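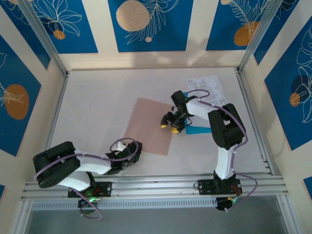
Our robotics club has a hall cupboard, a borrowed key and one decent table, and over two school terms I've picked up a fair few tips on keeping a paper-folding project from eating all three. The kids (years nine and ten, plus a couple of keen younger ones) are teaching a pair of arms to handle origami paper and small cards, and I'm the parent who knows about glue, tape and tidying up. The arms sit side by side on one metal rail, with a purple cable looping along each of them and hanging down below the rail, so most of what I've learnt starts with cables. Leave slack! The first time we had everything pulled lovely and neat, one arm reached out for a card and stopped halfway with its cable as tight as a washing line.

Cables first, then

Move each arm by hand (power off, please) to the furthest place it'll ever need to go and tie the cable there, never with the arm tucked in. I use hook-and-loop ties on anything we might want to shift and keep zip ties for the bits that stay put. A loop hanging down is fine as long as nobody's knees are under it. Ours caught a school jumper once, and now chairs stay on the far side of the table.

Paper

Buy plain origami squares and keep them in a zip bag with a bit of cardboard in it. Damp paper curls at the corners and then the gripper either misses it or shoves it along the table, and the kids spend twenty minutes changing their program when the paper was the trouble all along. If yours has curled, put it under a heavy book overnight. Please don't iron it — I tried, and it went shiny.

Pale colours are nice to look at but they can be hard to pick out on a white table. We go through a lot of pale pink and light blue because that's what came in the big pack from Wadent (500 sheets, and we've still got nearly half). If you've got a choice, get a few strong colours as well and let the kids compare.

Mark your starting spots. Low-tack painter's tape, one small corner piece, peeled off at the end of the session. Dennis Nuttall, who ran the club before us, used pencil and I was scrubbing that table until December.

Dressing up the walls

You don't need to leave the walls around the table bare. Ours have blue panels with cream stripes, white leaves and flowers and big orange circles, and the kids are much prouder of their corner for it. Prints go up best if you start in the middle and smooth outwards with an old bank card wrapped in a sock. Bubbles near an edge can be pushed out. For bubbles in the middle, prick with a pin and press. Matte is much kinder than gloss under hall lights.

Cleaning the table

Warm water, one drop of dish soap, a cloth that's been wrung out until it's barely damp, then a dry one straight after. Keep sprays away from the arms and wipe around the bases with the dry cloth only. Fingertips on the grippers get a wipe too, as paper dust makes them slippery and then they start dropping cards. I do that one with the power off at the wall, lights out on the bases, no exceptions.

Packing up

We photograph the table before anything gets moved. Takes two seconds, saves a row. Instruction sheets go in a plastic sleeve, or they end up with a ring of cordial on them. Spare screws live in an old egg carton with a rubber band around it, and the hex keys are tied to the lid with string, ugly but they haven't wandered since!

We're off to the Nendside schools' day next, and I'm still working out how to carry a two-metre rail in a hatchback. Suggestions welcome.

By Joanne Yeoman
2024-06-14

Comments

Lurard Mum: The sock and bank card trick just saved my daughter's poster board. Thank you!

T. Tomić: For the hatchback, front passenger seat right back and a beach towel over the dash. Tie a rag on the end if it sticks out.

Pip46: Does the tape leave marks if you forget it for a week?

Joanne Yeoman: Pip46, a little bit. Eucalyptus oil on a cotton bud gets it off, then soapy water.

Last updated: the week after the Nendside day (the rail fitted, just)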